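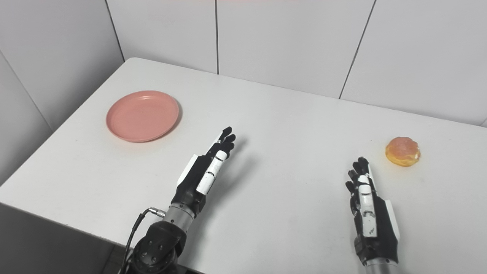
Low Pressure on the Hot Side

A kitchen faucet that runs strong on cold and weak on hot gives a plumber more information than a faucet that runs weak on both. The two supplies share a spout and, in most single-handle models, a cartridge. They share nothing upstream of that until the cold line splits off to the water heater. A fault that shows on one side only must lie between that split and the cartridge, and the search can be kept to that length of pipe.

Most service calls for low hot water pressure start at the wrong end. The heater is the largest and most expensive part of the system, and owners tend to suspect it first. In the older houses of Mahuika, where galvanized pipe was still going into walls long after copper was common elsewhere, the heater is often replaced before anyone opens a shutoff valve to look inside. The new heater then delivers the same weak flow as the old one.

Flow first, then pressure

Pressure and flow are separate measurements, and a single gauge reading can mislead. With every fixture closed, water behind a badly clogged pipe will still reach full static pressure. The restriction shows up only when water moves. A gauge threaded onto the heater's drain valve should be read twice, once with the house at rest and once with a hot tap open at the tub. If the reading at the heater barely changes while the tap runs poorly, the restriction is downstream of the heater. If the reading drops sharply, it is in the heater's cold inlet, its shutoff valve, or the line feeding it.

A bucket and a watch answer the flow question. Fill the bucket from the cold side of a tub spout, note the time, empty it, and repeat on hot. The tub is preferred over a sink because tub spouts rarely have an aerator and usually have larger passages in the valve. The test should be repeated at one fixture on each floor. When every fixture shows the same loss, the fault is in the common hot line. When only one does, the trouble is local, and the walls can be left alone.

Local causes

At a single fixture, the order of inspection is aerator, supply stop, flexible connector, cartridge. An aerator affects both sides equally, so it drops off the list when cold runs well, although it is worth unscrewing anyway to see what it has caught. White or tan flakes are scale. Dark, rubbery specks usually come from a failing washer or the lining of an old flexible connector. Fine orange grit is rust and points to steel pipe.

Supply stops with rubber washers can fail in a way that is hard to see. The washer swells in hot water, comes loose from its stem, and sits across the seat while the handle turns freely above it. The handle feels open, and the valve is mostly shut. Quarter-turn stops avoid this failure and are the usual replacement.

Cartridges collect debris at the hot inlet screen. The Volletti single-handle series uses a screen that can be lifted out and rinsed. On the Omoron body the screen is pressed in, and the cartridge is replaced as a unit. Either way, both stops must be closed and the handle opened to relieve the line before the retaining nut is loosened. Flush the open valve body for a few seconds with the hot stop cracked open and a rag held over it. Skipping the flush sends the same debris into the new part.

Causes in the common line

Three locations account for most whole-house complaints: the heater's cold shutoff, the nipples at the top of the tank, and the first elbow on the hot side.

Gate valves on heater inlets are seldom operated. When one is finally closed for service, the gate can separate from the stem and stay down. A plumber who finds weak hot water shortly after a heater was flushed should look there before anywhere else. A full-port ball valve is the correct replacement. A standard-port ball valve of the same nominal size has a smaller opening and gives back part of the gain.

Dielectric nipples carry a plastic liner that separates the steel tank from copper pipe. Some also hold a heat trap, either a small ball or a flexible flap, that limits convection when no water is being drawn. A ball can lodge. A flap can tear and fold across the bore. Both faults produce a sudden loss of flow, where scale produces a gradual one, so the owner's account of when the problem began is useful evidence.

Where galvanized pipe remains, the hot side closes up faster than the cold. Minerals come out of solution as water is heated, and corrosion speeds up with temperature. A section cut from a horizontal run near the heater often shows an opening no wider than a pencil. Chemical descaling is not advised in this case. The deposit may be the only thing sealing a pinhole.

Scope and cost

Replacing 14 feet of galvanized pipe between the heater and the first branch will restore much of the flow in many single-story houses, at a typical price near the Mahuika depot of $700. Replacing the full hot side runs to $2,000 or more once walls are opened and patched. The short repair makes sense when the branches beyond it are copper or PEX. When they are also steel, loosened rust travels downstream and lodges in the nearest valve, and the customer is back on the phone within the month.

Kernier press fittings have shortened this work where open flame is unwelcome near framing. The fitting needs clean, round, deburred pipe and a marked insertion depth. A joint pressed short of its mark may hold on test and leak later.

After any of these repairs, repeat the bucket test at the same tub, with the same bucket, and write both times on the work order. Remove every aerator in the house before the hot line is put back into service, run each tap for 2 minutes, and refit the aerators last, starting with the fixture closest to the heater.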